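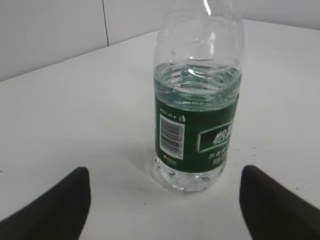
Deron, October

Section 6. Setting up your symptom diary

The Brudasora diary keeps a daily record of your symptoms, meals, sleep and medicines so that you and your practitioner can look at the same information. Set-up takes one sitting. Have your medicine list with you before you start.

1. Open Brudasora and select New Diary.

2. Enter the client number from your welcome letter. Leave out the comma if your number is printed with one (3,357 is entered as 3357).

3. Choose up to 9 symptoms to track. Pick the ones that bother you most now. Old symptoms can go under History.

4. Set your two reminder times. The diary comes set to 9 a.m. and 6 p.m.

5. Add each medicine and supplement with its dose, exactly as written on the package.

6. Under Sharing, select your practitioner's name and press Confirm. Clients of the Novar office should select Sang Hoàng.

Note: Each daily entry holds 900 characters. Longer text is saved as a second entry with the same date - both will show in your report.

Note: If you miss a day, leave it blank. Do not fill it in from memory later in the week.

Caution: Do not stop or change a prescribed medicine because of a pattern you see in the diary. Talk to the person who prescribed it first.

Caution: Entries are not read as they come in. For chest pain, trouble breathing or any sudden severe symptom, call emergency services.

To change your symptom list later, go to Settings, then Symptoms. Removed symptoms stay in past reports. Printing is covered in Section 7.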